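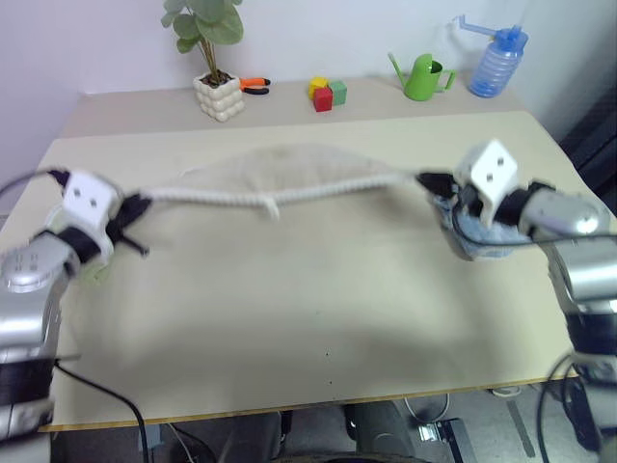
A reader in Junness writes that our last laundry page was "fine, but clearly written by someone with a linen closet." Fair point. She has one shelf, three feet wide, and it also holds the Christmas tree stand. Her question was how to keep towels, blankets and drawstring bags in a space like that without everything landing on her head when she reaches for a washcloth.

So this week's page is for people with one shelf. People with a linen closet may read along and feel smug.

Household Tips: Folding, Storing and Generally Coping

Posted Aug 9, 2019

Start by getting rid of things

I know. Every tips page says this, and every reader skips to the part with the clever trick. But I emptied my own shelf in May and found a beach towel from a hotel that has since become a parking garage. I also found a fitted sheet for a bed we gave away two apartments ago. It had been ironed.

Two bath towels per person, plus two for guests, will see most homes through a week. Anything past that is either a rag or a donation. Animal shelters often take old towels, though call first, as some are up to the rafters in them already.

Towels

Fold them to fit the shelf, whatever your mother did. Measure the depth of the shelf, take off an inch, and that's how long your folded towel should be. My shelf is 13 inches deep, so a bath towel gets folded in half the short way, in half again, and then in thirds. The folded edge faces out. This makes the stack look as if a grown-up lives here, and it also means you pull out one towel at a time and leave the rest standing.

Rolling works too, if the shelf is tall and you own a basket. On a bare shelf, rolled towels head for the floor like logs off a truck.

Skip the fabric softener. It coats the loops, and a coated towel just pushes the water around your back. If yours have reached that stage, wash them once on hot with a cup of white vinegar and no detergent, then again with detergent and no vinegar. Never put vinegar and bleach in the same load – the fumes are dangerous, and I'd like to keep my readers, both of them.
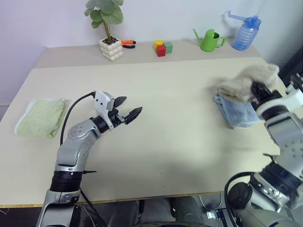

Why not just hang them all on hooks, asks a reader who signs himself Flurnusik and has, I suspect, a very large bathroom. You can, if you have the wall. But a towel on a hook bunches up and dries slowly in the folds, and by Thursday it smells like a pond. A bar is better. Two bars, one above the other, are better still, provided the bottom one isn't right over the radiator where somebody will sit on it.

Musty smells

Musty means it went away damp. Towels can feel dry on the outside and still be holding water along the hem, where the fabric is doubled. Pinch the hem before you fold. If it's cool to the touch, give it another ten minutes in the dryer or leave it over the back of a chair.

For the shelf itself, wipe it down with a mix of half vinegar, half water and leave the door open for an afternoon. (Test a hidden spot first if the shelf is painted.) A box of baking soda in the corner does a little. A bar of soap still in its paper wrapper does a little more and smells nicer. Lavender bags do nothing for damp, but your closet will smell like a damp aunt, and some people like that.

Drawstrings that vanish into the hem

The cord has gone in and you are standing there holding the bag and thinking dark thoughts. Take the biggest safety pin you own, close it through the end of the cord, and feed it through the channel by bunching the fabric over the pin and pulling it straight behind. If the cord is too fat for a pin, wrap the end tightly in tape and push a drinking straw onto it – a staple through straw and cord will hold the two together for the trip. Take the staple out before washing. I mention this as someone who didn't.

Once it's through, tie a knot in each end bigger than the hole it came out of. Then put a few stitches through the cord and the hem at the halfway point, opposite the opening. It takes two minutes and that cord is never going anywhere again.

Cotton cord shrinks more than you'd think. Wash it by itself once before threading it, or your nice flat bag will come out of the dryer looking like a dumpling.

What it all costs

I keep receipts, which is a sickness. Replacing the wire shelf with a solid one came to 58 dollars at Andreadis, including brackets and a packet of screws of which I needed four. A closet company quoted me 443 dollars for what they called a "linen solution." I have since learned to fold.

The one thing I'd spend money on is a shelf divider. Andico sells a plain metal one that slides onto the board and stops the sheets from leaning on the towels. Bookends from a thrift store do the same job for a dollar if you stick a scrap of felt under each so they don't scratch.

Blankets

Plush blankets are mostly air, and on a small shelf they behave like a large, friendly dog. Fold them loosely in thirds lengthwise, then in thirds again, and keep them on top of the pile. Anything heavy stacked on plush will flatten the nap, and you'll have a shiny patch that looks like a bald spot. If you already have one, hold it over a steaming kettle (well above, fingers clear) and brush it up with a clean, dry toothbrush.

Wash cold, dry low, and take it out while it's still slightly damp to finish on a rack. High heat can melt the tips of polyester pile and make it scratchy, and there's no bringing it back from that. I have a throw that now feels like a doormat. It's used by guests I don't want to stay long.

Vacuum bags are fine for polyester over the summer. Keep wool and down out of them, or air them for a full 24 hours before use and hope for the best.
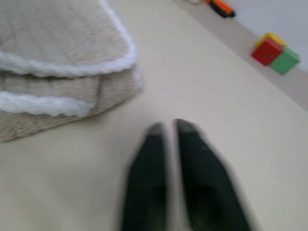
Fitted sheets

Tuck the corners into each other, fold the elastic sides toward the middle until you have something like a rectangle, then fold that in thirds. If it goes wrong, roll the whole thing into a ball and stuff it inside its own pillowcase with the flat sheet. The set stays together, the shelf looks tidy, and the ball is between you and the pillowcase.

Next week: getting candle wax out of a tablecloth, and what to tell whoever gave you the tablecloth.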